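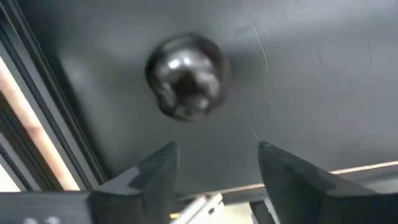

3.2 Gloss and how people judge it

I came to gloss by way of paint, having spent far too long arguing with the Primham lab about what "shiny" means when you ask ordinary people instead of a meter. We showed 93 people a set of dark finishes and simply asked which looked shinier (they had plenty to say!). Most went straight for the highlight. A black ball like the one in Figure 2 gets called glossy at a glance, blurred as it is, on the strength of that whitish patch at its upper left, while the matte dark grey behind it has only faint patches of sheen to offer.

Figure 2. Glossy black against matte dark grey.

I'd expected the Pavlow samples to split opinion, and they did, though only once we swapped the lamp. Under the softer light the highlights spread out and eight people changed their minds completely, which I rather enjoyed. We ended up with roughly 3,000 judgements, and I've left the Flalberg set out of the main analysis as it was shown under the old lamp only. Its scores are in the appendix.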